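I almost skipped the Draswood open day. It was February, the drive was long, and I had only heard of the place because my cousin gave me one of their wash bags for my birthday and I got weirdly attached to it. But they let the public in once a year, and I sew (badly, but with a lot of heart), so off I went with a thermos and a sandwich.

The workshop is on the edge of Prukonthorpe, in a long brick building that used to be a dairy. They make travel pouches, laundry sacks and packing cubes, pretty much anything with a zipper that goes inside a suitcase. You check in at a folding table, get a sticker with your name on it, and then you're free to wander until your tour group is called. Mine was the ten o'clock. I was early, so I drank two cups of their coffee and looked at the thread wall, and I could have stayed at the thread wall all day!

Anahera Hinds took our group around. She runs the sewing floor and she talks fast, with her hands, and she'll stop in the middle of a sentence if she sees a crooked seam. We started in cutting, where they stack the fabric and go through it with a straight knife that sounds like a very angry bee. One roll of mesh gives them 193 pouch fronts if the layout is tight. I asked what happens to the leftover bits and she opened a bin of scraps and told me to help myself. I helped myself. My coat pockets were ridiculous by lunch.

Then the sewing floor, which was warmer and louder. I loved watching the binding go on. There's a little folding gadget in front of the needle that wraps the tape over the raw edge as it feeds in, and the woman working it never seemed to look down. At home I do this with clips and bad language. Anahera let a few of us try on scrap. Mine came out looking like a lasagna noodle – she was very kind about it.

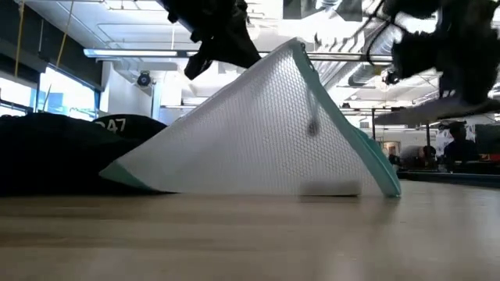
Mesh turned out to be the thing I learned the most about. I had always assumed it was the cheap choice, and it is not, at least not the kind they buy. They go through samples for ages before they settle on one, and a lot of what they're judging is how it hangs and folds once it's part of a bag. The white with the teal edging was my favorite of the lot, and I liked how you could see the tiny honeycomb cells best on the side where the light came through, while the other end just looked like smooth, grayish white cloth. The teal binding is nice and wide too, which I now know is harder to keep even than the skinny kind. I wanted it in every size.

Corners got a whole talk of their own. Lachlan Lockyer does the samples and the repairs, and he had a box of returned pouches he was happy to pass around. Nearly all of them had gone at the end of the zipper, where people yank. He adds an extra bar of stitching there now, and he showed us how to do it on a home machine: short zigzag, go over it twice, don't trim too close. I wrote that on the back of my hand. He also thinks everyone overstuffs their pouches and he may have been looking at me.

The tour took a little over an hour, and afterward there was a sale in the old loading bay. Seconds were in open crates, and you had to dig. The Jatora cubes went first, people were grabbing them by the armful, so I went for the Tello wash bags at the back and got one for me and one for my cousin. The flaws are tiny. One of mine has a wobble in the topstitching that I can only find if I go hunting for it.

Some practical stuff if you're thinking of going. Parking is in the field behind the building and it was muddy, so wear boots. They capped the day at 300 visitors and each tour at 20, and the morning ones filled up first. The sewing floor is up a flight of stairs, but there's a freight elevator if you ask at the table. Bring cash for the bake sale. The lemon bars were gone by noon and I only got one.

I've already cut out a pouch from my scraps. The zipper is in upside down, so that's tonight's job.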